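From: Hubert Kaczmarczyk
To: Wamamstead quilters list
Date: April 23, 2020
Subject: Re: backing fabric and washing

Hi all,

Answering Warrick on the backing, then one thing about the January order. The patchwork shows in the first two.

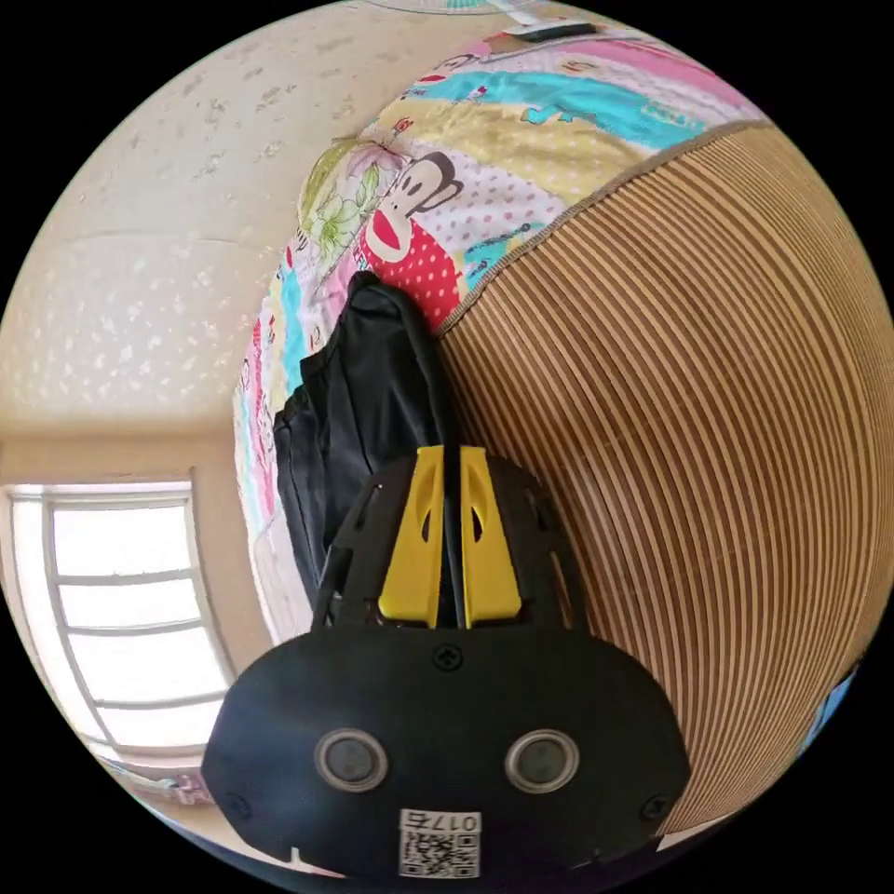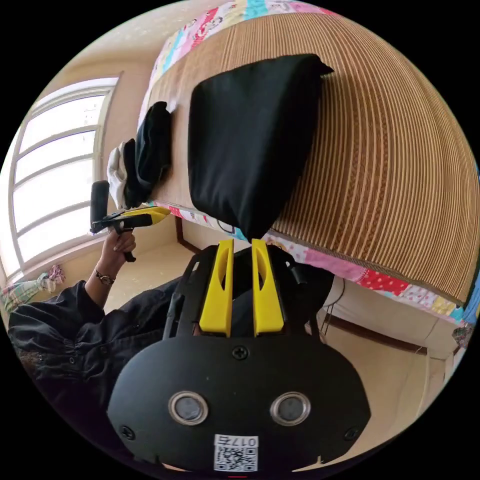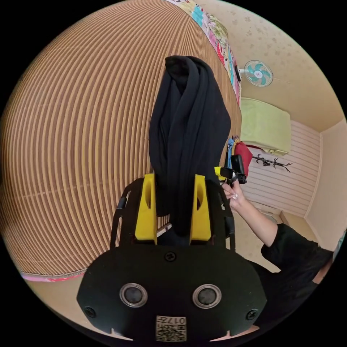 Warrick Kereama wrote:
> I have 4 yards of the Lüthi cotton and want to use it
> as backing. Do I need to wash it before I cut? Also,
> does anyone still tie instead of quilting? My machine
> is in for repair.

Wash it first, warm, and dry it the way you plan to dry the finished quilt. Mine lost over 27 inches across the whole piece, and I had cut nothing yet, luckily. Press it while it is a little damp.

Tying is fine. Use cotton yarn and a square knot, and check the batting packet for how far apart the ties can be. Beat Ammann ties all of his and they hold up in the wash.

On the January order: Tenutis sent the wrong batting to three of us. The order number is 1559 if you need to write to them. Herman has his refund already. I am still waiting.

Hubert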